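I have given up my desk for a month and moved to the kitchen, so a thread on working from home after 18 years of doing it badly. 1/
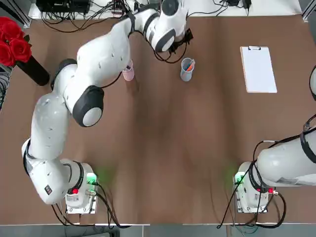 Big brown table, June.

Rule one: get dressed. I own 3 jumpers that pass on a video call and a pair of trousers that has never been asked to. 2/
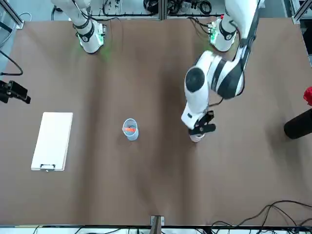

Do you take a proper lunch break?
Most days I eat toast standing up at 11.40 and call it lunch.

Lists. Hema Shetty swears by one list a day. Mine has 161 things on it and one of them is "make list". 3/

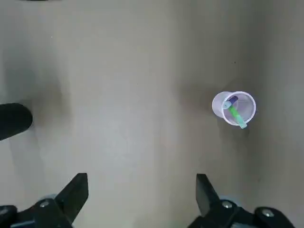
Stationery is where the money goes. I've bought notebooks for every mood and written on page one of each. Pens I'm stricter with now: a couple of markers in a plastic cup, like those two, and the drawer stays shut. 4/

Aravind Panicker replied to say he walks 200 steps between calls. To the fridge, Aravind. We all do. 5/

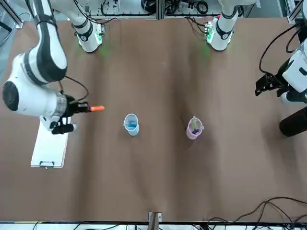

Photo: Bláthnaid Ó Dálaigh

Back at the desk next month, if I can find it under the post. 6/6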